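February 13, 2022

Bareo room, folding and sorting of cloths, continued from the December notes.

Swept the mat first and shook it out. The woven strips hold grit, and last time the light cloths picked it up. Put the Flanagan stack on the left and the Amanico stack on the right, with 40 pieces in total. The thin ones fold in thirds, the thick ones in half and half again. Anything that will not lie flat goes in the redo pile.

The mustard cloth is still a problem. It bunches in the middle when lifted and the top end flops over, so the corners are never where I want them.

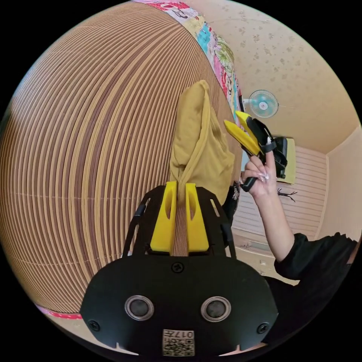

Tried laying it out at full width and smoothing from the center before the first fold. Better – but slow, 5 minutes for one piece. For the next round I will fold it on the bare mat, well away from the floral border, where the cloth catches.

Wall fan to stay off while the thin pieces are out. They lift at the corners.

Weighed the finished Amanico stack: 700 grams. The Zindari bag takes 80 pieces folded this way, so one bag will do for both stacks.

To do: wash the redo pile, find the second bag tie, label the shelf.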